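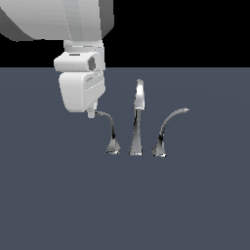

*White robot arm and a three-piece chrome faucet set, computer render.*

1 Oct 2020

I spent last night reading the council's notice about the polling place changes in Plevosska, and I want to set down what it says before the argument about it gets any louder.

The polling place at Stadosetti is closing. Everyone registered there will vote at the Ortuño sports hall in November. The notice puts the number of voters affected at 3,912, which makes it one of the bigger moves the council has made in one go. The old building has steps at the front and one narrow door at the side, and the council says it can't run a safe queue there this year. I have voted in that building and I accept the point about the door.

What I don't accept is the bus. The number that goes past the sports hall runs once an hour and stops at seven in the evening. Polls close at ten. If you finish work at six on the Zastavell side of the river and you don't drive, you can get there, but you'll be walking home along a road with no pavement for half of it. The notice has a line about "existing public transport links" and leaves it there.

I wrote to ask whether a later bus had been considered. The reply was polite and told me that transport is a matter for a different department. I've now written to that department as well.
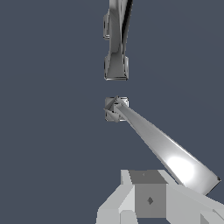 The other option is a postal vote, and I think a lot of people will go that way. The form is two pages and you need to sign it in the same way you signed your registration, so have a look at how you did it if you kept a copy. Mine was rejected once, years ago, over a signature I'd done in a hurry on my knee. Send it early. The office has said it can handle 2,000 applications before it needs extra staff, and that is well short of 3,912.

There is a petition going round to keep Stadosetti open. It had 200 names when I signed. I don't expect it to change anything for this election - the poll cards are already being printed - but the council has to discuss it once it is handed in, and the bus can be raised at the same meeting.

Members of the public get 20 minutes at the start to ask questions. You have to put your question in writing beforehand, by email or on paper at the front desk. I've put mine in. It asks what a last bus at half past ten would cost for one night, and who would have to agree to it. If I get an answer I'll post it here.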